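**Kirstead Facilities Services: call for staff participants, workplace automation study**

Kirstead invites applications from current room-service and office-support staff to take part in a paid study of two-armed robots used for furniture handling in office buildings. The study is carried out with Vastska, which supplies and maintains the equipment, and takes place at the Nelari building. Applications close at the end of May 2019.

**Background**

Kirstead staff at Nelari look after 475 desks. Last year they completed 2,060 room changes, and 1,421 of these involved moving or straightening chairs by hand. Staff have told us that this work is repetitive, hard on the back and shoulders, and often scheduled in the early morning. We wish to learn which parts of it a robot can take on, which parts should stay with people, and how a shift should be planned when both are working on the same floor. 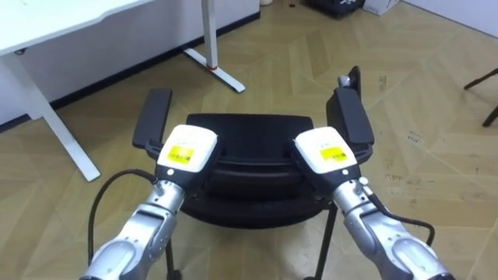

Participants will spend part of their normal shift working alongside the robot and part of it guiding the arms by remote control from a nearby station. They will also be asked to keep a short written log and to attend two group interviews. The views of experienced staff will be given particular weight when the new shift plan is drafted.

**Places available:** 11

**Who may apply**

- Employees of Kirstead with at least six months of service in room setup, cleaning or office support
- Full-time and part-time staff on any shift
- No technical background is required

Applicants should be able to stand for up to one hour at a time. Those who cannot do so are still encouraged to apply, as the control station can be used seated.

**Terms**

Participation lasts eight weeks. All study hours are paid at the participant's usual rate, and training hours outside the normal shift are paid as overtime. Participation is voluntary and may be ended at any time without giving a reason.

No position at Nelari will be removed during the study or as a direct result of it. Any later change to job duties will be discussed with staff before it takes effect. Logs and interview notes will be stored without names and will not be used in performance reviews. They will be read by the research team at Kandasamy, an outside consultancy, which will send a written report to all staff in January.

**How to apply**

Please complete the one-page form available at the staff desk and return it in a sealed envelope marked "Nelari study." State your usual shift, your length of service and any dates on which you will be on leave. Applicants will be told of the outcome in writing within two weeks of the closing date.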